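家事・店舗作業の自動化に関する検討会　5月定例会　議事録

日時　5月の水曜日　午後3時から
場所　Cotport 2階 会議室
出席　Emiliano Cuevas(進行)、衣類班、店舗班、導入窓口、賃貸管理担当、記録
欠席　調達担当(資料のみ提出)

議題
1　前回議事録の確認
2　衣類たたみ・寝室まわりの作業について
3　店舗の品出し・売場整理について
4　Kahsayからの貸出条件
5　その他

1　前回議事録の確認

店舗班より、前回議事録のうち「バックヤードの搬送は実用段階」とある箇所について訂正の申し出があった。正しくは「平らな床で、台車の置き場が決まっている場合に限り実用段階」である。訂正のうえ承認した。

賃貸管理担当から、Lultarの居室で使える時間帯が午前中のみに変わったとの連絡があった。午後は清掃が入る。6月も同じ扱いになる見込み。

2　衣類たたみ・寝室まわりの作業について

衣類班から報告。対象は上着、シャツ、タオル、枕カバーの4種類とした。今期に自動で行った試行は全部で654回。タオルは比較的安定しており、四つ折りまでなら人が手を出さずに済むことが多い。シャツは袖の扱いで止まりやすい。上着は成績が最も悪く、現時点では家庭に出せる水準ではないというのが班の見解である。

上着が難しい理由について、班内でも意見が分かれている。ひとつは厚みの問題で、身ごろと裏地を一緒につかめず、表だけを持ち上げてしまう。もうひとつは見え方の問題で、黒い服は折り目と縫い目とポケットの口の区別がつきにくい。進行のCuevasから、両方が同時に起きているのではないかとの指摘があり、次回までに明るい色の上着でも同じ手順を試すことになった。

寝室での作業は、作業台の上より難しい。マットレスは押すと沈むため、台の上で決めた高さがそのまま使えない。掛け布団が寄っていると、服を広げる場所も狭くなる。人間なら布団を足元へ押しやってから始めるところだが、この「先に場所をつくる」動作を機械の手順に入れるかどうかが決まっていない。 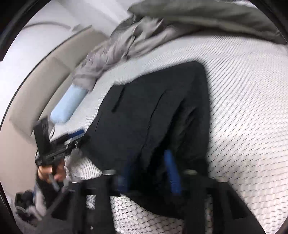 賃貸管理担当から、入居者が期待しているのは服がきれいにたためることよりも、朝のベッドの上が片付いていることではないか、との意見が出た。たたみ方が多少雑でも、服が一か所にまとまり、布団が平らになっていれば満足する人は多いという。これに対し衣類班は、布団を平らにする作業のほうがむしろ難しいと回答した。布が大きく、片手で持ち上げると反対側がねじれる。両手で端を探す動作がまだ遅い。

導入窓口から、遅いとはどの程度かとの質問があった。衣類班の回答は次のとおり。上着1着をたたむのに最大9分。慣れた人なら1分もかからない。ただし時間だけで比べるのは適当でなく、留守中に終わっていればよい作業であれば遅さは問題になりにくい。途中で止まり、帰宅した人がやり直すことになるほうが困る。

この点についてしばらく議論した。止まった場合の扱いとして、つかんでいるものを放してその場で待機する案と、いったん服を元の位置に戻す案が出た。戻す動作でさらに崩すおそれがあるため、当面は放して待機とする。通知を出すかどうかは窓口で検討する。

Cuevasから、人が手で行う見本動作の集め方について補足があった。急いで行った動作は、つかみ始めの位置があいまいになり、後で使いにくい。上着の場合は持ち上げる前に一呼吸置いてほしい。えり、肩、すそのどこから始めるかも人によって違うため、そろえるか、違いのまま残すかを決める必要がある。衣類班は、家庭では置かれ方が毎回違うので、違いのまま残したいとの考え。店舗班は、まず一通りにそろえて成功率を見るべきだとした。結論は出ず、上着に限って両方を試すことにした。

見本を取る際、ベッド脇の床に荷物を置かないよう賃貸管理担当から要望があった。他の出席者から異論はなかったが、実際の家庭では床に物があるのが普通であり、片付けた部屋だけで評価しても意味が薄いとの発言が衣類班からあった。安全上、歩く場所だけ空けておくことで合意。

3　店舗の品出し・売場整理について

店舗班から報告。Hurkislowの売場で、箱物の前出し、つり下げ商品の並べ直し、平台の衣料の整理を確認した。

箱物の前出しは、棚の奥行きがそろっていればほぼ任せられる。夜間に行い、朝に人が見て回る運用で支障は出ていない。ただし、客が別の棚に戻した商品があると、そのまま前に出してしまう。値札との照合を入れるかどうかは費用次第である。

つり下げ商品は、ハンガーの向きがそろっていないと手が止まる。からんだハンガーをほどく作業は人が行っている。店長の話では、並べ直しよりもこちらのほうに手間がかかっており、そこをやってくれないのなら楽になった実感はないとのこと。

平台の衣料は、衣類班の結果とほぼ同じ傾向だった。薄手のものはたためる。厚手のもの、裏地のあるものは形が崩れる。売場では見た目がそのまま売上に響くため、家庭よりも基準が厳しい。平台の作業は当面、対象から外す方向で店側と話している。

導入窓口から、店への説明資料に「衣料の整理に対応」と書いてよいかとの確認があった。Cuevasは、薄手に限ることを同じ行に書くべきだと述べた。小さい字の注釈にすると読まれず、導入後の苦情になる。窓口はこれを了承し、文案を差し替える。

人員への影響についても質問が出た。店舗班によれば、現状で減らせるのは夜間の前出しにかかる時間だけで、その分は返品処理に回っている。人数の削減を前提にした試算は、今の段階では行わない。

4　Kahsayからの貸出条件

調達担当提出の資料を窓口が代読した。機材の貸出は3か月単位。故障時の交換は含むが、つかむ部分の消耗品は別料金になる。布を扱うと指先の滑り止めの減りが早いため、衣類班の使い方では消耗品の負担が大きくなる可能性がある。交換の実績を班ごとに記録し、次回に持ち寄る。

保険について、居室の備品を傷つけた場合の扱いが資料に書かれていない。賃貸管理担当がKahsayに問い合わせる。回答があるまで、Lultarでの無人運転は行わず、必ず人が立ち会う。

5　その他

食器の片付けを対象に加えてほしいという要望が、外部から複数届いている。Cuevasは、衣類のめどが立たないうちに広げるべきではないとの意見。店舗班は、食器は形が変わらない分、布より早く成果が出るのではないかと述べた。次回、あらためて議題とする。

会議室の換気扇の音が大きく、後方の席で発言が聞き取りにくいとの声があった。窓口から管理室へ伝える。

決定事項
・上着の試行に明るい色を加える(衣類班)
・見本動作は、上着のみ手順をそろえたものと、そろえないものの両方を集める(衣類班、店舗班)
・停止時は放して待機とする。通知の要否は窓口で検討
・説明資料の「衣料の整理」に、薄手に限る旨を同じ行で明記する(導入窓口)
・消耗品の交換記録をつける(各班)
・備品の損傷時の扱いをKahsayに確認する(賃貸管理担当)

持ち越し
・場所をつくる動作を手順に含めるかどうか
・値札との照合の費用
・食器の片付けを対象にするかどうか

次回は6月、同じ会議室で行う。開始時刻は別途連絡する。

以上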